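Part 3: Fitting the pickup and setting up your fiddle for the first time

If you skipped Part 2, go back and do the unboxing checks, because I'm going to assume you have the Jetenier bridge pickup, the little Nisbet preamp and the short cable all sitting within reach. You'll also want a pencil, a soft cloth and a decent lamp. I did my first one on a couch cushion in bad light and I can't recommend it.

Caution: never take all four strings off at once. The soundpost inside is held up by string pressure and nothing else. If it falls over, you're off to a repair shop.

1. Lay the violin on its back on a folded towel. Mark both bridge feet on the top with a very soft pencil, just a tiny tick on each side.

2. Loosen the E and A strings until they're floppy but still on their pegs. Leave the G and D alone for now.

3. Slide the pickup into the bridge slot on the G side, with the flat face toward the tailpiece. It should go in with firm finger pressure. If it won't, stop! Don't grab the pliers. Rub the slot a few times with the strip of fine sandpaper from the bag and try again.

Note: older Dusow bridges have a narrower slot, so it can take five or six rounds of sanding and testing before the pickup goes in. Mine took most of an evening (with a break for soup).

4. Clamp the jack to the side of the body, next to the chinrest. Put the cork pads in first, then turn the barrel until it's snug and give it one more quarter turn.

5. Tuck the pickup wire under the tailpiece so it doesn't touch the top. A loose wire buzzes like a trapped fly and you'll spend an hour blaming the strings.

6. Bring the E and A back up slowly, a bit on each, and watch the bridge the whole time. It likes to lean toward the fingerboard as the strings tighten. Pull it back to your pencil ticks with both hands, and check that the tailpiece side still stands at 90 degrees to the top.

7. Let everything sit for 15 minutes, then tune again. Expect to do this a lot for the first couple of days.

Setting the preamp

Start with the volume all the way down and the tone knob at 50. Plug in the violin, then the amp, and turn things on in that order. Bring the volume up while you bow an open D, nice and steady. 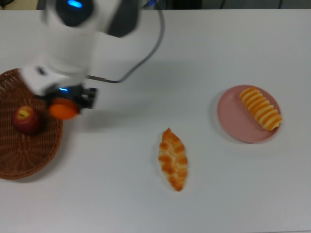
White arm with an orange in its gripper, next to a wicker basket.

If the sound is thin and scratchy, back the tone knob off a little at a time. If you get a howl, turn to face away from the amp or move a few steps farther from it. The Zaleck switch on the back flips the phase, and it's worth trying before you start moving furniture around.

Caution: turn the volume down before you pull the cable. The pop is loud and it's hard on small speakers.

Once you're happy, wipe the rosin off the top, and rub out the pencil ticks with a dry cloth. Battery changes are in Part 4.

Last updated 3 December 2018

We use cookies to remember your settings and see which pages get read. By continuing to use this site you agree to our use of cookies. Accept | Manage preferences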